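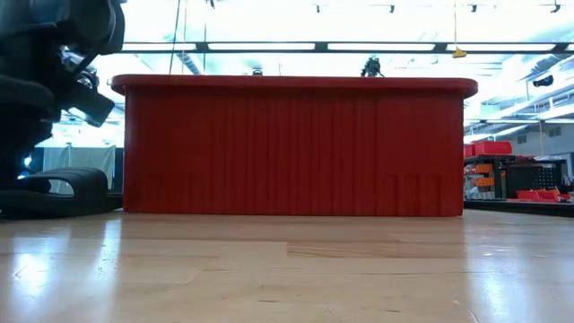 Progress report no. 3 – parcel returns and depot work

To: Percy Paucar, Nustmont
From: Zdeňka Kadlec, operations, Zotach
2022-08-30

Sorry this is a few days over. Short version first, detail under each heading, costs at the end.

Where we are

Second depot open and taking freight. Returns desk running at both sites. Driver app still late. Spend inside the grant, but the vehicle line is tight and I'd like to talk about it before the next instalment.

Depot

Keys in April as planned. Racking took longer than the quote said, mostly waiting on the floor survey. Loading dock signed off, one dock leveller sticks and Halilović have been out twice. Third visit booked. Until then we back the bigger vans onto the other bay, slower at the evening peak but workable.

Alarm and cameras in. Broadband was the real pain – five weeks on a mobile hotspot, so the scan data from that stretch is patchy. I've marked the gaps in the spreadsheet so you don't read them as missed collections.

Returns desk

Target was 300 returns a week by the end of this period. Last full week we did 202. Below where I said we'd be, and I don't want to dress it up. Two reasons as far as I can tell. One of the larger shops on the list put off its start until after the summer, and our cut-off was too early for the smaller ones. Moved the cut-off to 5.30pm. Numbers have gone up each week after that, will send the weekly sheet separately.

Damage claims down on last period. Most of what's left is glass, badly packed by the customer. Packing leaflet redrafted, at the printers.

Customers

41 shops signed up, all on the standard contract except the two florists, who need a morning slot. Three asked about Saturday collections. Said no for now, can't staff it.

One complaint went as far as a formal letter (wrong address label, parcel went to the coast and back). Refunded, apologised, label template fixed. They've stayed with us.

Drivers and staff

Two new drivers started, one left for a job nearer home. Agency cover in the gap, over budget for that month, see costs. Manual handling training done for everyone on the dock. Refresher for the night team still to arrange – my job, been slipping.

Driver app

Late. Skoltero delivered the test version in July and the proof of delivery screen froze on the older handsets. They've sent a fix, we're trying it on two routes. If it holds up we move the rest over a few at a time and keep paper sheets as back up for a month. I'd rather be late than have drivers stood on doorsteps pressing a dead screen.

No extra charge from them for the rework, I have that in writing.

Costs

Depot fit-out: finished under, small saving on the lighting.
Staff: over, because of agency cover. Should even out by next report.
Software: on budget, final payment held back until the app is live.
Vehicles: tight. Hire rates went up on renewal and fuel is what it is. Asking if the lighting saving can be moved accross to this line. Form attached, needs your signature.

Next period

Get returns up to the 300.
Dock leveller fixed for good.
App on all routes.
Night team refresher.
Start on the customer survey, draft questions to you first as you asked.

Things I need from you

The signed form above. A yes or no on putting the Nustmont logo on the van doors, the sign writer keeps asking. And a date for the site visit, mornings are better, the dock is chaos after four. Parking is round the back, ring when you get to the gate as the intercom isnt wired up yet.

Receipts and timesheets follow in a seperate email, file is too big to go with this one.

Zdeňka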